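Speaker notes – Teaching household tasks by remote control
Trellisska Institute, public lecture series
17/10/2018
Speaking time: 18 minutes, questions to follow

Slide 1. Opening

Good afternoon, and thank you to the Institute for the invitation. I am speaking on behalf of the Jestley project, which studies how a person may show a task to a robot well enough for the robot to attempt it alone. My remarks concern two methods: guiding the arm by hand, and driving it from a distance. I will spend most of the time on the second.

(Pause for late arrivals. Confirm that the microphone at the back is switched on.)

Slide 2. Why we show instead of write

Our first program for loading a dish rack was written line by line. It handled one cup, placed in one position, and required new measurements whenever the rack was moved. A person who has never written a program can put a cup in a rack without difficulty. The project therefore asks that person to do the task through the robot, and records what the robot's joints and cameras report at the same time.

Slide 3. Guiding by hand

In this method the motors are relaxed and the teacher takes hold of the arm. It is quick to learn, and new teachers are comfortable with it within one session. It has two weaknesses. The teacher's own hands and shoulders come into the camera's view, and the robot later works without them there. The arm is also heavy for fine movements, and teachers tire. We retain the method for short motions, such as turning a handle.

(If asked: all hand-guided recordings were made on the Atar arm, before July.)

Slide 4. Remote control

Here the teacher sits apart from the robot, watches the view from its head camera, and moves a pair of hand controllers. The arm follows. Because the teacher sees only what the robot sees, any decision made during the recording rests on information that the robot will also have. We regard this as the principal benefit of the method.

The kitchen station is where most of this work is carried out. The task on the next slide is the placing of a cup in the rack.

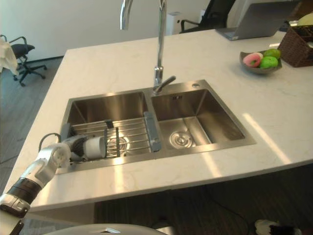

Kitchen station, head camera view: the gripper holds a white cup on its side just above the dish rack in the left basin.

(Leave the slide up for the whole of this section.)

Please note three matters. First, the arm has to reach over the front rim of the sink, and the teacher must judge that clearance from a single view. Second, the steel of the basins and the chrome of the faucet throw back a good deal of light. Sunlight on the counter changes through the day, and we do not draw the blinds, as a home would not be kept dark for the robot's convenience. Third, the rack is made of thin parallel rods, which are difficult for depth sensors to measure. Teachers are told to slow down over the rack and to correct a poor approach in full view – a recording that includes a correction is kept.

Slide 5. What was collected

The collection now stands at 3189 recordings across all stations. Of these, 192 were set aside for testing and are never used in training. Each teacher completes a practice period before any recording is counted. We found that over 200 recordings of a single task were needed before the learned behavior became steady, and that variety in the starting position mattered more than further repetition.

(Do not read the table aloud. Refer the audience to the handout.)

Slide 6. Limits

The controllers give no sense of touch. A teacher cannot feel a cup meet the rack, and must rely on sight. The Samuel controller, now under trial, returns a light vibration on contact; results are too early to report. Remote control is also slower than hand guiding, and a tired teacher records hesitant motions which the robot will then copy – rest breaks are accordingly part of the schedule.

Slide 7. Closing and questions

The teacher's handbook and the recording form are available from the Jestley desk in the foyer. Institutions wishing to lend a room for a further station are asked to leave their details there.

(Take questions from the left side of the hall first. Return to slide 4 if the rack is raised.)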